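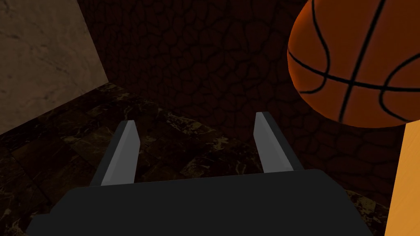

Does a crackle glaze keep crazing after it comes out of the kiln?

It does, sometimes for weeks. The glaze shrinks more than the clay on cooling and stays under tension, so new lines keep opening on the shelf. Ink first day and later for a two-tone net.

Glaze notes, July, page 487

Friday, kiln opened after lunch. Holberg stoneware, all bisqued together, cone 6. Tiles A to F plus Judite's two small bowls.

A - base recipe, no change. Big open net, lines wide apart. Fine but boring.
B - silica down a bit. Tighter net, nice. Best of the lot I think.
C - silica down more. Very tight near the rim, pinholes on the thick side.
D - same as C but thin. Hardly any crackle you can see. Inked anyway, came up faint gray.
E - Skusitz spar swapped in for the usual one. Ran. Stuck to the shelf, had to grind it off. More wash next time.
F - forgot to write down what I did to F. Pretty though. Annoying.

Batch size 240 g dry for each, sieved twice. Water by eye, need to stop doing that. Judite says measure specific gravity every time or the thickness notes are worthless, and she's right, see D. 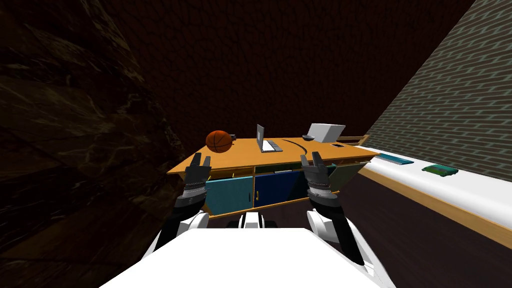

Ink and tea

India ink on B within the hour, brushed on, left ten minutes, wiped with a damp sponge. Lines took it evenly. Strong black tea on A, overnight in the tub, came out a weak tan. Would go longer.

Don't ink F yet. Want to hear it ping first.

Duarte wants to know if any of this is OK for mugs. Told him no, outside only, liner glaze inside. A crazed surface can hold stuff and it weakens the pot too. He has a line of vases in mind now, so fine.

Cooling

Ran the Flunel schedule with no hold at the top this time. Let it drop on its own. Last month we slowed it to 95 degrees F an hour from the top and the glaze went matte and milky, cystals all through it. Faster is better for this one. Opened at a bit over 200, pinging started straight away, Judite's bowls loudest. She held one up to my ear for a good while.

Peepholes plugged the whole way down. Write that on the kiln sheet, someone keeps pulling them early.

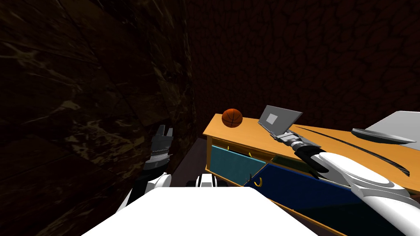 Color is the next problem, since the clear over white looks like every other crackle bowl at the fair. Duarte wants dark. Tried iron at 8 percent in the B recipe on a scrap and the ink just vanishes into it, you need a light to see the lines at all. What I'm after is closer to the back wall here, deep reddish brown with thin dark lines in an irregular cobble pattern, lines still readable even though the whole thing is dim. So maybe iron at 4 or 5, and bring up the red with a slip underneath? The Văn notebook has a red slip that might fit Holberg. Ask Judite, she had it last. Also try rubbing iron oxide in the cracks and refiring low. That could go badly.

To do

- mix B with iron 4, 5, 6, thin and thick on every tile
- red slip, one tile bare for reference
- shelf wash!! both sides of the kiln
- hydrometer, or at least weigh the cup
- reorder silica, bucket is nearly empty
- freezer and boiling water test on B

If iron 5 works we make up a 3000 g bucket and Duarte can start on the tall ones. Not before, I am not sieving that much on a guess.
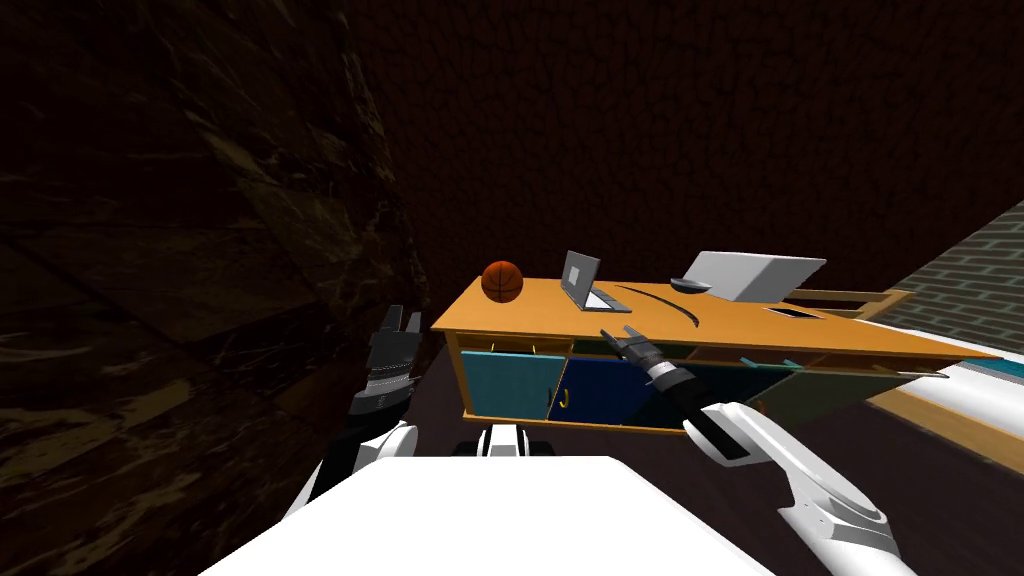
Long desk with orange-tan top, dark wall on the left.

Added 6:40 pm - F still pinging. Checked under the lamp, fine lines coming in between the big ones. Pretty sure F was the one with the lithium in it. Will remix both ways and compaire.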